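Fleda Mint Bowls and Tray: A Long Review After One Winter of Use

Posted 6/5/24 by Milagros Salazar

I should start by admitting that I did not need any more bowls. My sister will tell you so, and my kitchen cabinets would tell you the same if they could talk. But I had been looking for a set of small, plain, cheerful bowls for cold things ever since two of my old ones chipped, and when I saw the pale green ones from Fleda I kept going back to the page (you know how it is, you close the tab and then there it is again the next evening). I bought the first lot in December, which is a silly time of year to be thinking about ice and cold desserts, and I have used them almost every day since then. So this is not a first-week review. I've had plenty of time to get annoyed with them, and mostly I haven't been.

I paid 69 dollars for the bowls with shipping, from a shop called Tilov that carries the whole Fleda line. The tray I picked up separately, secondhand, and the spoon as well, so please don't write to Tilov asking for the tray! They don't sell it. It's a Taiji Bear one, with the name printed near one corner and a little paw print next to it, and I liked it so much that it has become part of how I use the bowls, which is why I'm folding it into the same review.

First, the color. On the shop page it looked a bit like toothpaste to me, and I worried. In person it is much softer than that, a pale mint, closer to the inside of a honeydew melon. It goes with everything I own that is white or wood, and it goes surprisingly well with brown paper, which I use to cover my big table whenever I'm doing something messy. Brown paper and blue painter's tape is an old habit of mine from years of craft projects, and I can't recommend it enough. You lay it down, you tape it, and you don't think about your table again until it's time to roll the whole thing up.

The bowls are ceramic and they have a good weight to them. They are not heavy in the way that makes your wrist complain, but when you scoop into one it doesn't go skating off across the tray. The old ones I had were so light that I had to hold them with one hand while I served with the other, and if you are trying to fill several in a row before everything melts, you want that other hand back.

Ice is the thing I use them for the most. We are an iced tea household nearly all year round, and I like to put out a bowl of cubes so that people can help themselves. Clear ice looks lovely against that green. I know that is a small thing to care about, but if you are like me and you enjoy setting a table, you'll find yourself making ice just to look at it. They keep cubes respectably well for ceramic, too. I tried one beside an Enriquez steel bowl one warm afternoon and the steel one did better, as you would expect, but it also sweated all over the tablecloth, and I would still rather look at the green.

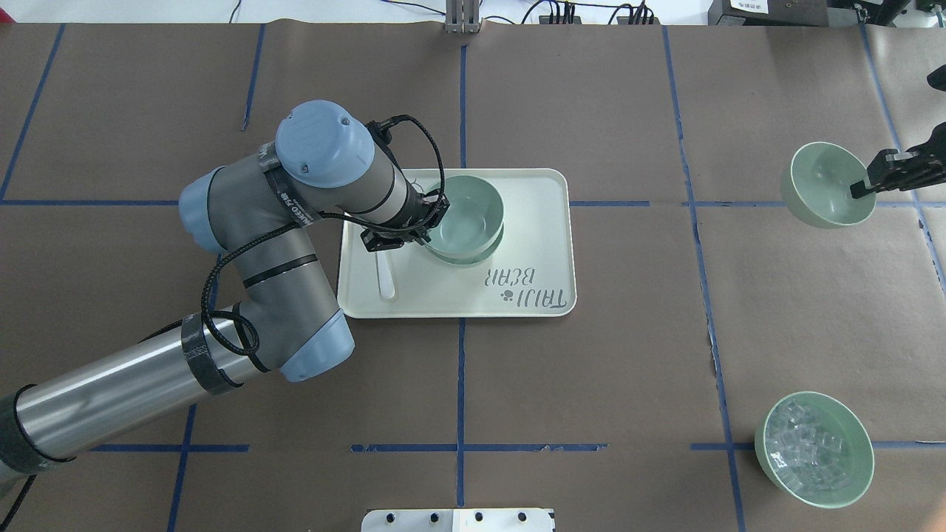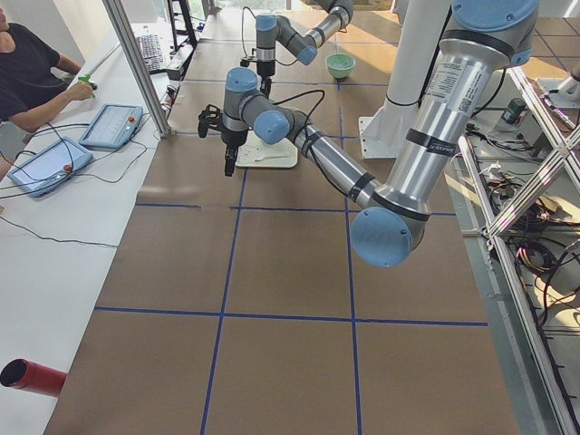
Mint green bowls and the white tray, out on brown paper and blue tape.

Now, the size, because I had several questions about it after I mentioned the bowls in my last post. They are small. If you want one big bowl of ice for a party, this is not your bowl, and you'll be back and forth to the freezer all night. For a family table, or for one person's dessert, they're just right. I have served pudding in them, cut fruit, cold noodles for my nephew (who eats like a bird until you offer him seconds), and yogurt on more mornings than I could tell you. Soup I would leave alone. It fits, but it cools down too fast and there isn't quite enough room to carry it with any confidence.

The shape does take a little getting used to when you pour. I tip my ice from one bowl into another sometimes, when I've filled one too full, and the first few times a cube got away from me and went off across the paper. The trick is to tip slowly and hold the two rims close together. A spoon helps as well, and a plain plastic one is kinder to the glaze than metal - I've seen gray marks on one of mine where I used a steel scoop. They came off with baking soda and some patience, but I had a bad ten minutes before they did.

The tray, then. It's plastic, rectangular, a creamy white, and as simple as can be. It gives a bowl and a spoon somewhere to live together, so there's no wet ring on the table and no spoon rolling around looking for trouble. It wipes clean in one pass. My one complaint is that light plastic shows berry stains if you leave them overnight, and I have left them overnight. I keep my white serving tools with it, and when it's all laid out on the brown paper it makes such a fresh, pretty little setting that I've stopped getting out the good tray when friends come over.

Washing up has been easy. I put the bowls on the top rack and so far the color has held. I had a Janthorpe set some years back that went cloudy after one summer, and I was watching for the same thing with these, but the insides are as smooth as when they arrived. They do stack, though the stack leans a bit if you get greedy with it, and I would put a paper towel between them if you're fussy about scratches. I'm only fussy about it on weekends.

A few grumbles, to be fair about it. The packing was more hopeful than careful, with one thin sheet of cardboard between bowls, and I think I was lucky that mine came in one piece. The bottom ring isn't glazed, and it made a scraping sound on my stone counter that sent the cat out of the room (another point in favor of the tray). And the price has gone up since I bought mine. The last time I looked, it was over 70 dollars before shipping, and I'd think a bit harder at that number than I did at the old one.

Would I buy them again? Yes, and I did - a second lot in the same mint, because my sister, the one who said I didn't need any, went home with some of the first. If you only want something to hold ice and you don't mind how it looks, a steel bowl will do the job for less money. But if you like your everyday things to be a little bit pretty, I think you'll be very happy with these. I'm giving the bowls 4 out of 5, and the tray gets the full 5 from me, berry stains and all.

If anybody has found a lid that fits them, please leave a note in the comments. I have tried three so far and they all slide off.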